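Getting to the airport from Bandby without the car

We've driven to the airport for every holiday since we moved to Bandby, and every time I've said I would look at the other options. In October I finally did, partly as the long stay car park had gone up again and partly as I can't face the motorway at four in the morning any more.

There are three ways of doing it from here. You can get the first bus to Nesard and then the train, you can book a local taxi, or you can use one of the airport transfer firms. The bus was no good to us with a 7.10 flight. The first one leaves at 5.35 and the train takes most of an hour after that.

I rang two firms. Lubis quoted me £72 each way for a normal saloon, two passengers and two large cases. Movar wanted a bit more but included an hour of waiting time on the way back, counted from when the plane lands. Lubis give you half an hour and then charge by the quarter. I went with Movar for that reason. We have stood at the baggage belt for longer than half an hour more than once.

Booking was over the phone. They took the flight numbers for both directions, the address and a mobile number, and a text came through with booking reference 3496. I was asked for a deposit of £19 and paid the rest to the driver by card. The text the evening before gave the registration of the car and the pick-up time, 3.50.

He was outside at 3.45 with the lights off and didn't ring the bell, which the neighbours will have been glad of. The cases went in the boot and we were off by five to. There were roadworks at the Nesard roundabout with a signed diversion, and he went round the back way past the garden centre. We were dropped at departures at 4.55.

One thing to watch is the drop-off charge. At our airport the car has to pay to stop outside the terminal. Movar include it in the price. Lubis told me it would be added on, so if you are comparing quotes you need to ask.

Coming home was slightly less smooth. The meeting point had moved from the arrivals hall to the ground floor of the short stay car park, and the text telling us so didn't arrive until we had been standing by the coffee stall for ten minutes. The driver rang in the end and talked us across. It was a different man and an older car, clean enough, with less room in the back.

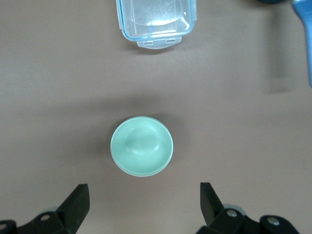

Do you tip the driver on a fixed-price transfer? I gave a fiver each way for help with the cases, but neither driver seemed to expect it.

Against parking, it cost us more for a week away. For a fortnight it would be close to level, once you put the fuel in. We have a long weekend coming up in the spring with a midday flight, and for that one I'll probably try the bus and train and see how we get on with smaller bags.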